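August, track work, Bredano side

Third session of teaching the Dukach rover the farm track by remote control. Same method as before: one of us drives with the handset, walking behind, and the rover logs steering, speed and camera together. 200 short runs wanted before we retrain. After this morning we have 2,513 usable seconds from the new stretch.

Changed the handset deadband from 5 to 3 per cent before starting. The old setting made everyone steer in little jerks, and the policy had learned the jerks. Erotura firmware took the new value without a restart. Yuan logger dropped its clock once, so run 14 is binned.

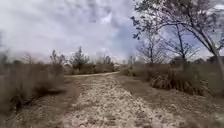
Steering labels are still the weak point. When I drive a straight piece I hardly touch the stick, so the rover gets long stretches of zeros and then a sudden correction. On this track the pale gravel strip up the middle is an obvious thing to follow, and I suspect the model will latch on to it and ignore the grass edges. It narrows with distance and then goes off left at the bend, between the bushes, so a policy that chases the far end of it may start turning too soon. Need demos where the rover begins off the strip, on the darker bands to either side, and is brought back to the middle.

Recovery demos: stop recording, drive it to the margin, turn it 20 degrees out, start recording, bring it back. Do not record the drive out. We made that mistake on the Bredano yard loop and it learned to leave the path on purpose.

Blur is worse at the sides than in the centre. Try a slower top speed on the handset and compare a few runs before changing anything on the camera mount.

To do:

- relabel the bend runs with the stick delay taken out
- equal numbers of left and right recoveries
- charge both handset packs
- check logger clock against the rover before run 1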